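Stop Buying the Dog Bed for Yourself 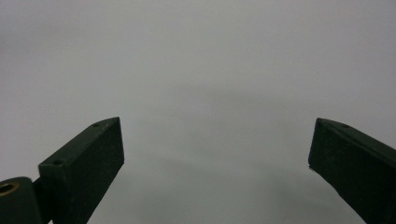

Most dog beds are chosen by people who will never lie on them. I have done it too. Last January I paid far too much for a round bed from Hallitard with a raised rim, and my dog Batista slept next to it for two weeks. I picked it for the color, a plain pale gray, the same flat shade you get as a backdrop in half the pictures online, this page included. It went nicely with the couch. Batista is a long, bony dog who sleeps on his side with his legs straight out, and a round bed does nothing for a dog like that.

My view is that stores should sell beds by the way a dog sleeps and put everything else second. Breed charts are not much help. Two dogs of the same weight can need very different things. One curls up tight and likes an edge to push against. The other wants a flat mat and plenty of room. Ten minutes of watching your dog nap will teach you more than the label on the bag.

Size is where people go wrong most often. Measure the dog while he is stretched out asleep, nose to the base of the tail, and add 12 inches. Small, medium and large mean whatever the maker wants them to mean. I have owned a large that was shorter than another company's medium.

Then there is filling. Loose stuffing feels wonderful in the store and packs down into the corners after a few months of use. A solid slab of foam costs more and is dull to look at, but an older dog with sore hips needs something between him and the floor that stays put. My neighbor Lahcen Helmy disagrees with me here. He says a folded quilt is all any dog has ever needed, and his old hound does seem happy on one. I would point out that she spends most of the night on his bed.

I will not give way on covers. If the cover does not come off, do not buy the bed. Dogs drool, shed and bring in mud, and some get sick at three in the morning. A zipper on the long side is much easier to deal with than one on the short side – try getting a stiff foam slab back through a small opening and you will see what I mean. A spare cover is worth having as well.

Batista now sleeps on a brown rectangle that looks like a gym mat. My sister gave the gray bed to her cat, who fits in it with room to spare. I still think it was a good-looking bed, and I would still tell you to leave it on the shelf if your dog sleeps like mine.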